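Lemon and salt on a wood board, does it do anything?

plumbline_5
Posts: 1,317
Every cleaning page says to rub half a lemon and coarse salt into a stained board. I have a thick pale one with a brownish stain toward the back. Before I waste fruit on it, has this worked for anyone? I suspect it just smells nice.

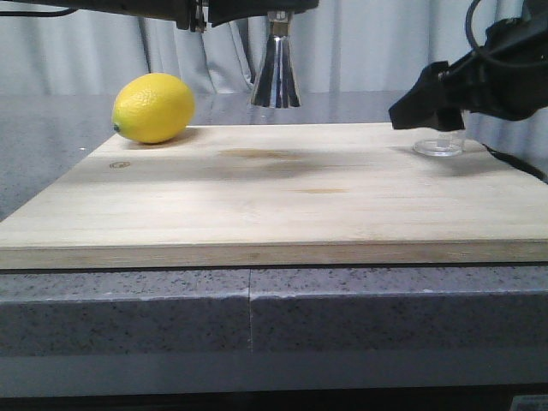
Mine sits on speckled gray countertop and I'd like to keep the juice off that too. The Dornero board cream people keep pushing sounds like plain oil at triple the price.

kettleside
Posts: 864
Worked on mine. Three rounds, left overnight, beet stain gone.

grainofsalt
Beet fades by itself. Did you leave half the board alone to compare?

kettleside
No, I wanted a clean board – it wasn't a science fair.

plumbline_5
So that's a maybe. I'd sooner sand it.

oddsocks
Sand it, then oil. Skip the Dornero, I paid for it once.

grainofsalt
Try the lemon on one corner first. Report back Saturday.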